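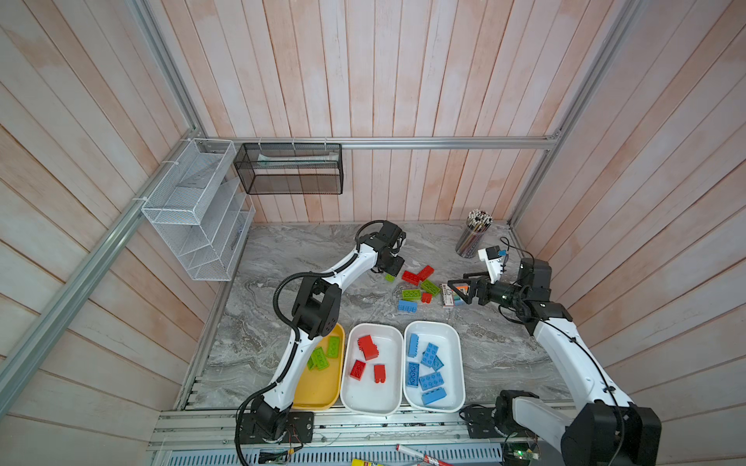
Black mesh basket hung from a wall rail on small white hooks.

Forkarport Shore Rentals Guest Bulletin
Household Tips: Sand, Salt and the Rental Kitchen

Guests returning from the beach at Flonham are asked to rinse feet and sandals at the outdoor tap before entering. Sand that has already reached the kitchen floor should be left to dry and then swept. A wet mop will only push it into the corners.

Swimsuits and towels are to be rinsed in fresh water and hung on the porch line. Please do not use the oven door handle or the backs of the dining chairs. Towels should be shaken out well before they go into the washer — the filter in the older Sethi machines clogs quickly.

Salt air dulls metal fixtures within a season. Wipe faucets with a damp cloth, dry them, and finish with a drop of mineral oil. Kitchen knives should be dried by hand and returned to the block.

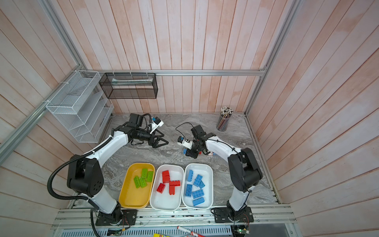

Guest Bulletin, Issue 189

Shellfish bought at the pier must be refrigerated on arrival, in an open bowl covered with a damp cloth. Shells and trimmings belong in a sealed bag in the outdoor bin, which is emptied on Thursday. To clear the smell from a pot, simmer equal parts water and white vinegar for 30 minutes with the window open.

Coolers should be washed with one spoonful of baking soda in warm water and stored with the lid propped open. Replacement drain plugs for the Guler models are kept at the front office.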